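Griketmont Clock and Gear Shop
Part-time parts clerk wanted

Posted May 19, 2022 | Print this page | E-mail this job

Griketmont repairs tower clocks, wall clocks and old kitchen scales. The shop opened in 1975 and is on Kerr Street. We need a clerk to keep the parts room in order and answer customer letters. 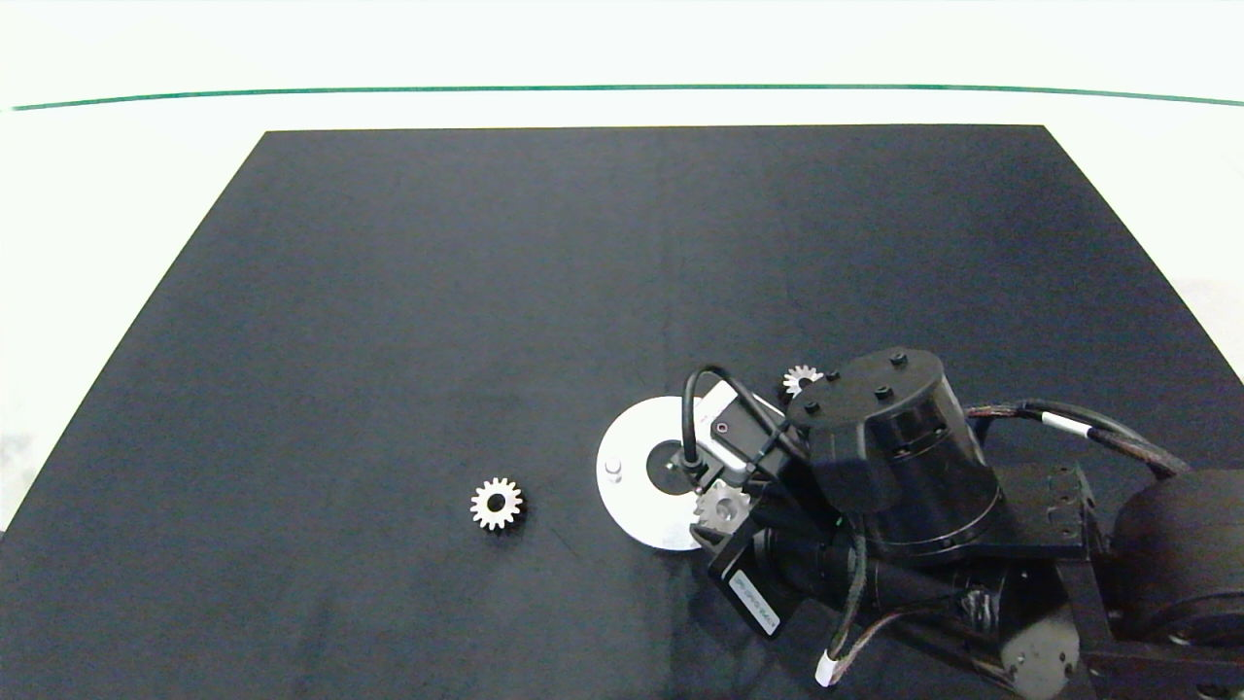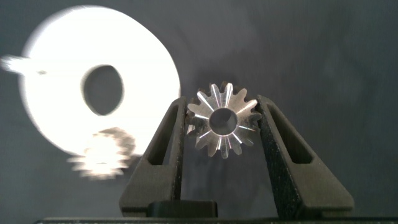
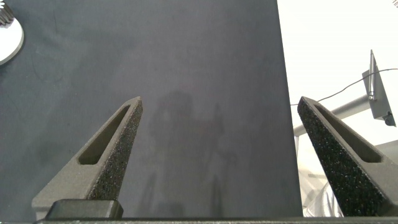 What you will do

Sort incoming parts and enter them in the stock book. There are 3088 entries in it now, and many need a better label.
Pack and mail repaired clocks.
Answer the phone two mornings a week – Graziella Cocco covers the rest.
Help with the yearly stock check in January.

What we ask for

Neat handwriting and basic typing. You should be able to lift a wall clock down from a shelf. Clock experience is welcome but we will train you. A driver's license helps for pickups in Civard.

Hours and pay

Three days a week, paid every two weeks. Bus 173 stops across the street. Parking is limited.

How to apply

Send a one-page letter and the name of one past employer to Ross Moncrieff at the shop, or leave them at the front counter. Please do not send original certificates.

3 shares | 0 comments

Contact | © Griketmont | Back to top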